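Paper towel

From Grindska, the household encyclopedia. Entry kept up by Hanneke Kramer.

A paper towel is a soft sheet of paper made to soak things up and then get thrown out. I've looked after this entry since February, and I'll admit I have opinions (my kitchen goes through a lot of rolls!).

How it works

Paper is mostly plant fiber, and plant fiber loves water. The tiny gaps between the fibers pull liquid in, the same way a plant stem does, and those little bumps pressed into many brands make extra room for it to go. Writing paper is pressed flat and usually treated so ink won't spread, so it's pretty hopeless on spilled juice.

Plies

A ply is just one layer. Most kitchen rolls I buy are 2-ply, and the thin space between the layers holds water too. Shop towels tend to be tougher and rougher, and I wouldn't use them on my glasses.

Folding

I fold mine into a pad before wiping, and Keyvan Rezaei, who wrote the old version of this page, bunches his up. We've argued about it over nearly 407 messages and neither of us has budged.
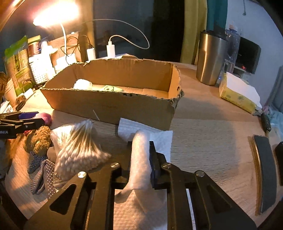 Can you recycle used paper towels?
Usually they aren't accepted, as the fibers are already short and often dirty. Plain ones that only touched water or food scraps can go in many compost bins, but keep the ones with grease or cleaning spray out.

See also: napkin, dishcloth, sponge.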